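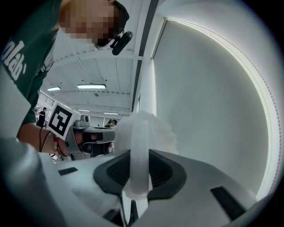

Parnen hand unit at close range, with a second gray hand-held gripper and its printed marker behind.

Parnen Hand-Held Gripper, Ribbed Pad Version
Made by Brastico. Sold singly or as a matched pair.

The Parnen is a hand-operated gripper for recording manipulation tasks without an arm. The operator holds the body and closes the jaws directly. The camera sits on the tool, so the view moves with the hand.

Body and markers
The housing is light gray with rounded edges. A square black-and-white marker is used for tracking. Keep the printed face clean and flat – a lifted corner will spoil the pose estimate before it stops detection altogether.

Pad comparison
Setgate tested the ribbed pad against the smooth pad on soft and thin stock: fiber wadding, plastic strip, folded cloth. Each pad was used for 378 grasps by the same two operators. The smooth pad dropped the item 122 times, the ribbed pad 27. Most of the ribbed pad failures came on fiber wadding, where the jaws closed on loose material and pulled it apart.

"The ribs help with strip more than with anything else," says Amparo Giraldo, who ran the test. "For wadding I would still ask for a wider pad."

A wider pad is in development under the name Henao. It will fit the current body.

Specifications
Jaw opening: 130 mm
Pads: ribbed (standard), smooth (optional)
Tracking: printed square marker
Operation: manual, left or right hand

Notes for use
Bright light strips and white panels can push the exposure down and leave dark pads without detail. Lock exposure on the pad before recording. Run any cable along the forearm and leave slack at the wrist.

In the box
Gripper body, ribbed pads fitted, spare marker sheet, hex key. The camera is ordered separately. Smooth pads ship in January.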